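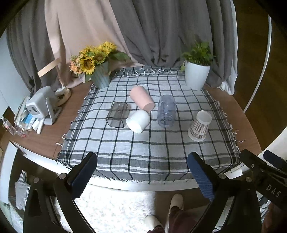

Jerberg Home Fuel Cell, Model 2
Sold and installed by Clorker Energy, Ivville

Read this before you ask for a quote. We sell the Jerberg and we think it is a decent machine, but the maker's brochure gets ahead of itself in a few places, and we would prefer to have the argument now.

What it is
A cabinet that turns hydrogen into electricity and heat. It sits outside on a concrete pad and ties into your main panel through a transfer switch. The switch is not in the base price. It should be, and we have told Jerberg so.

What the brochure says
"Whole-home power." Maybe, if your home is small and nobody is running the dryer. The unit puts out 2 kilowatts of steady power. That will carry a fridge, lights, a furnace fan and the usual chargers. It will not start a central air conditioner.

"Zero emissions." At the cabinet, yes, you get water and warm air. Where the hydrogen came from is another matter. Most of what is trucked into this county is made from natural gas, and the supplier's paperwork is vague about the rest. Ask for the source in writing. If they can't tell you, assume gas.

"Silent." We measured 27 decibels at the far side of the yard at night, with the fan on low. Stand next to it on high and you will hear it fine.

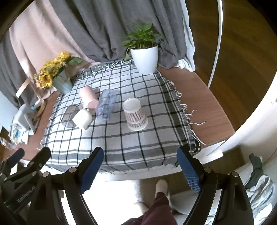

Photo: Anju Tripathi

Fuel
The standard rack holds 20 cylinders. How long that lasts depends on your load, and we won't print a number of days until we have a full winter of readings from our own customers. Delivery is by contract only. Read the part about missed deliveries twice.

The Joshi regulator kit fits this model and is the one we install. Older kits with the brass collar do not fit, whatever the online sellers say.

Warranty
Parts are covered for 90 months on the cell stack. Labor is not covered after the first year, and the stack is a long job. Jerberg also wants proof of a yearly filter change. Keep the receipts.

Who should skip it
If your outages last an hour or two, buy a battery. If you have a sunny roof and haven't used it yet, start there. We have talked more people out of this unit than into it.

Price
By quote, after a site visit. Hortensia Durán handles visits in town and Korkor Tsikata covers the valley. Local setback rules for gas storage vary, so have your lot plan ready. The current price sheet holds through September.

Related items
Transfer switch, outdoor rated
Joshi regulator kit
Replacement intake filter
Cylinder rack cover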